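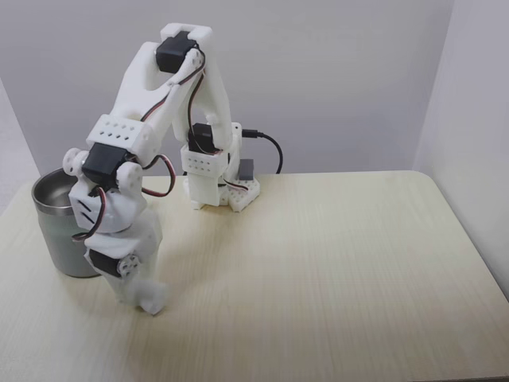

特鲁伍德（Trurwood）镇的押金杯计划从七月起扩大到全镇，参加的店铺增加到21家，顾客在其中任何一家买饮料，都可以付押金借用金属杯，喝完后在任何一家归还。镇公所上午公布了扩大后的店铺名单和归还办法。计划在春天试行，当时只有老市场一带的几家咖啡馆参加，杯子必须还到原来的店里，不少顾客嫌麻烦。浅色木纹桌面上放一只金属杯，在镇上的咖啡馆里已经是常见的样子，店里堂食的客人也多半不再要一次性纸杯。镇公所说，七月以后，纸杯仍然可以向店员索要，但参加计划的店铺会先问顾客要不要金属杯。

押金为每只5欧元，现金和刷卡都可以付。归还时，店员检查杯子有没有变形、杯口有没有裂口，没有问题就当场退还押金。刷卡付的押金原路退回，到账时间由各家银行决定，现金付的退现金。顾客不需要注册，也不需要下载任何程序，借杯时的小票不必保留。试行期间要求出示小票，结果有人把小票洗在了裤子口袋里，有人把小票和纸巾一起扔掉，店员又不敢不退，镇公所于是取消了这项规定。

负责运送和清点杯子的是桑德克公司（Sandeck）。这家公司原来给镇上的餐馆送桌布和毛巾，车队和仓库都在火车站后面的货场。按照合同，桑德克每天早晚各跑一趟，早上把洗好的杯子送到店里，傍晚把用过的收走。店铺可以自己洗杯子，也可以全部交给桑德克。公司派到特鲁伍德的调度员坦纳·罗斯（Tanner Ross）介绍说，多数店铺选了两种办法混着用，白天自己洗一部分应付周转，剩下的晚上交出去。

清洗由凯雷凯什洗涤站（Kerekes）承担。洗涤站在河对岸的旧乳品厂内，乳品厂停产后，厂房空了几年，只有一侧的冷库租给卖花的人。站里用的塑料筐每筐装100只杯子，筐里有隔条，杯子倒扣着放，洗完以后不再用手碰，整筐推进烘干间，烘干后盖上盖子装车。镇卫生检查员在试行期间去过洗涤站，提出烘干间的门要换成能自动关上的，这扇门已经换好。另一条意见是要把收回来的脏杯子和洗好的杯子分两个门进出，凯雷凯什为此打通了朝向河堤的一面墙。

试行期间，老市场的店铺一共借出杯子2092次。镇公所没有公布归还的比例，只说丢失的杯子“在预计之内”，押金可以补上购买新杯子的费用。镇议员中有人要求把完整的账目公开，镇公所答复说，账目会在年底和其他公共服务的账目一起提交给议会，议员可以提前到财务科查阅。

最早参加的店铺是老市场北口的达拉里咖啡馆（Dallari）。店主佩特里克·乌尔苏（Petrică Ursu）在试行之前就给熟客准备过杯子，客人把杯子挂在墙上的钩子上，来了自己取。他说，那种办法只适合每天来的人，赶火车的人和周末来逛市场的人用不上。“现在的杯子谁都能拿，拿走了去别家还也行，我不用管它是从哪家出去的。”他说，扩大范围以后，他最担心的是杯子都流到车站那一头去，早上买咖啡的人从老市场拿了杯子，边走边喝，到车站正好喝完，就近还了。试行期间没有这个问题，因为当时车站的店铺没有参加。

桑德克公司也提到了这一点。罗斯说，早上的那趟车会先去车站，把多出来的杯子装上，再去老市场，路线和试行期间正好相反。杯子数量由店铺在前一天下午报给公司，临时不够的可以打电话，由骑货运自行车的送货员补送。货运自行车只在白天跑，傍晚以后不补送。市场日的数量单独计算，店铺要提前两天报。

参加计划的店铺除了咖啡馆，还有面包店、果汁铺、市场里的两个汤摊、火车站的售货亭和游泳馆的小卖部。游泳馆是第一次参加，小卖部过去只卖瓶装饮料，从七月起开始卖散装的柠檬水和冰茶。游泳馆管理处规定，金属杯不能带进泳池区，只能在大厅和外面的草坪上使用，进泳池区之前要还掉，或者锁在更衣柜里。图书馆的咖啡角没有参加，馆方说咖啡角的合同明年才到期，到时候再谈。

镇上的两家快餐店也没有参加。其中一家的经理说，总部规定饮料必须用带有店名的杯子，分店不能自己改。另一家没有答复询问。镇公所表示，参加与否由店铺自己决定，不参加的店铺不会受罚，也不会多交垃圾费。至于以后会不会改成强制，镇公所说现在没有这个打算。

店铺每月要向桑德克交一笔服务费，费用按照借出的杯数计算，头三个月由镇公所代付。汤摊的摊主对收费办法有意见。汤摊用的是同一种杯子，但客人大多站在摊位旁边喝完就还，杯子没有离开过摊位，摊主认为不应该和外带的杯子算一样的钱。镇公所和桑德克谈过以后，同意汤摊自己洗的杯子不收费，只对交给洗涤站的部分收费。摊位没有自来水的问题还没有解决，摊主现在到市场办公室旁边的水槽洗杯子，下雨天要打着伞来回走。市场办公室答应在秋天以前把水管接到汤摊后面，施工要等夏天的水果市场结束。

杯子的大小也有过争论。试行时只有一种尺寸，喝浓缩咖啡的人嫌太大，买大杯冰饮的人又嫌不够。扩大以后增加了一种小杯，押金相同，筐子也相同，只是隔条要换。大杯暂时不增加，果汁铺的人说，他们会把大份的果汁分装在两只杯子里，押金按两只收。也有顾客反映，金属杯装热饮时烫手，店铺可以提供布套，布套不收押金，但不在统一回收的范围内，弄丢了由店铺自己补。达拉里咖啡馆的布套是用旧窗帘改的，乌尔苏说，目前够用。

杯盖不在计划之内。镇公所曾经找过供应商，对方提供的盖子拧得紧，但垫圈要拆下来单独洗，洗涤站认为太费工，没有接受。需要盖子的顾客可以自己带，或者在店里买，买来的盖子不能退。带孩子的家长对此意见较多，有人在听证会上说，推着婴儿车又端着没有盖的热咖啡，等于没法走路。镇公所答应继续找垫圈固定在盖子上的产品，没有给出时间。

归还点目前全部设在店铺里，店铺关门以后就没有地方还。有居民提议在车站和老市场各放一个回收箱，放进去自动退押金。镇公所算过费用，认为暂时负担不起，而且回收箱放在户外，夏天会招黄蜂。折中的办法是车站售货亭延长营业时间，晚上末班车开走以后才关门，押金在柜台退。售货亭的营业时间贴在站台入口，和列车时刻表放在一起。

杯底压有镇名和一个编号，编号只用来记录杯子清洗过多少次，不与顾客的姓名或银行卡相连。杯子凹陷或者划痕太深，会被洗涤站挑出来送回供应商压平，压不平的当废金属卖掉，卖得的钱归入计划的账目。杯身上不允许贴纸，试行期间有商家在杯子上贴过打折广告，胶水很难洗干净，洗涤站为此单独收了费用。七月起，店铺如果贴纸，清除的费用由店铺承担。顾客自己在杯子上刻字或者画画的，押金不退，杯子归顾客。

居民对计划的看法不一。在老市场卖奶酪的一位摊主说，她的垃圾桶以前到中午就被别人的纸杯塞满，现在能用到收摊。住在河堤街的一位退休教师说，她家里已经攒了四只杯子，每次出门都忘了带，押金加起来够买一顿午饭。她问过能不能一次全部还掉，店员说可以，数量没有上限，但是数量多的话最好避开早上。车站旁边的一位理发师说，他的客人常把杯子留在店里，他不是参加计划的店铺，只好隔几天自己送到售货亭去，退来的押金放在一个罐子里，等客人来问。

镇公所就这种情况作了说明：捡到杯子的人可以归还并领取押金，不需要证明杯子是自己借的。清扫街道的工人捡到杯子也按这个办法处理，押金归工人所有。学校方面提出，希望不要鼓励学生为了押金到咖啡馆的桌子上拿别人还没有喝完的杯子，试行期间有过这样的投诉。镇公所请店员多加留意，桌上的杯子由店员来收。

游客使用杯子的办法和居民相同。旅游咨询处准备了一张折页，上面印有店铺位置和押金说明，折页有几种语言，放在咨询处和两家旅馆的前台。坐游船来的游客停留时间短，船靠岸的码头附近目前没有归还点，码头上的冰淇淋摊表示愿意代收，但摊上没有足够的现金退押金，还在和镇公所商量。咨询处的人建议，坐船的游客在回码头的路上，先到河堤街口的面包店还杯子，面包店下午六点关门。

邻近的村子也有人来问能不能加入。镇公所说，村里的店铺可以单独与桑德克签合同，镇里不代付服务费，杯子能不能通用要等第一季度的清点结束后再定。罗斯说，公司的车已经经过其中两个村子给餐馆送桌布，多带几筐杯子没有困难，难处在于村里的店太少，杯子出去了未必回得来。

参加计划的店铺门口会贴一张绿色圆形标志，名单同时贴在镇公所大厅和市场办公室的公告栏里。老的蓝色标志在七月底以前仍然有效，贴有蓝色标志的店铺同样接受归还。对退押金有疑问的顾客，可以到镇公所一楼的居民服务窗口登记，窗口中午不休息。想要加入的店铺向市场办公室索取表格，填好后交回同一个窗口，下一批店铺将在秋天加入。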